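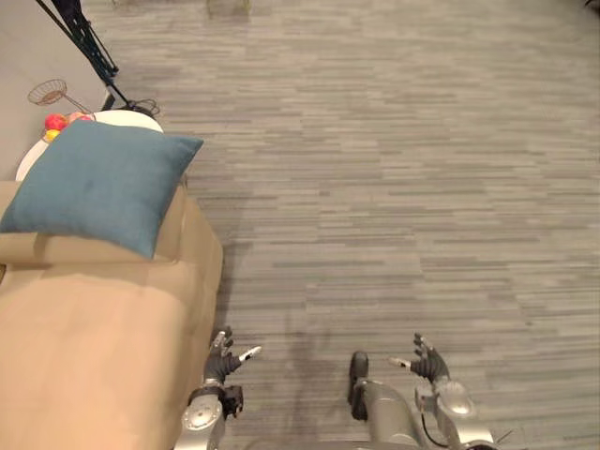
Tahira Hayat asked me before class whether we're supposed to be grading the robot or the company that sells it. Both, and I should have put that on the first sheet. You're reviewing the Niltus home package the way a customer would get it: two arms with hands, the legs, the software, and a year of phone support from Gastar. If the arms are great and the support is lousy, I want to read that in your write-up.

Okay, so what are you paying for? The Niltus rents for 832 dollars a month on the basic plan, or 2,433 if you add the soft goods module (blankets, cushions, clothes, all the floppy stuff). That's a big jump! We're working with the full plan in this unit, so keep the basic price in mind and keep asking yourself what you'd miss.

Living room tasks look easy until you try to write them down. Take "pick up the cushion." Which edge? Do both hands go in together? What if it's hanging over the arm of the sofa? The manual has 246 pages and gives cushions one paragraph, and I've read that paragraph more times than I'd like to admit. My short version: get both hands out in open space first, check that neither one is going to bump the furniture, then come in from the sides.

For your notes on two-handed lifting, write down where each hand takes hold, and whether the fabric sags or stays fairly straight between them. Blue on beige is nice and easy to follow by eye, by the way, so use it when you're learning.
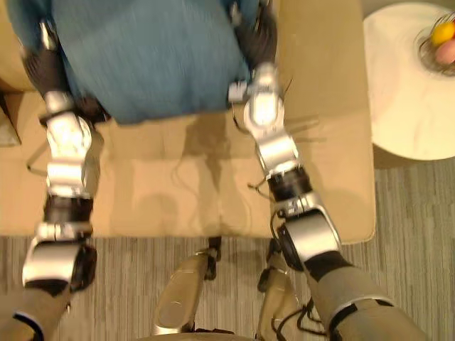
One of the comments on last term's handout said the soft goods module was a waste of money and that the older Drisberg kit folded towels just fine with plain grippers. I get where that's coming from. I used the Drisberg for years and I was fond of it. But towels on a flat table are the kindest test there is, and a sofa with a fruit bowl right next to it is a lot less forgiving. Try your own list of household jobs against both spec sheets before you pick a side.

Things I'd like in the review:
How long the setup took you, coffee breaks included
What the hands hold well and what they fumble
How the support line treated you
Whether you'd pay for the full plan with your own money

Please don't copy the brochure. I know the brochure by heart.
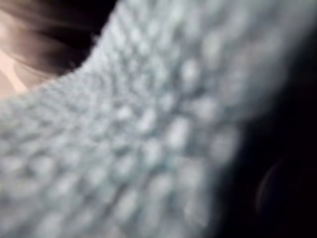
Zabala Course Notes, Vol. 3, No. 2, p. 14

Working close to people gets its own section, and it's the one I'm pickiest about. Knitwear and long hair are both on the checklist, so look up what Gastar says about each one and tell me if you think it's enough. I don't think it is, but argue with me! Drafts go in my box by 25 August 2026.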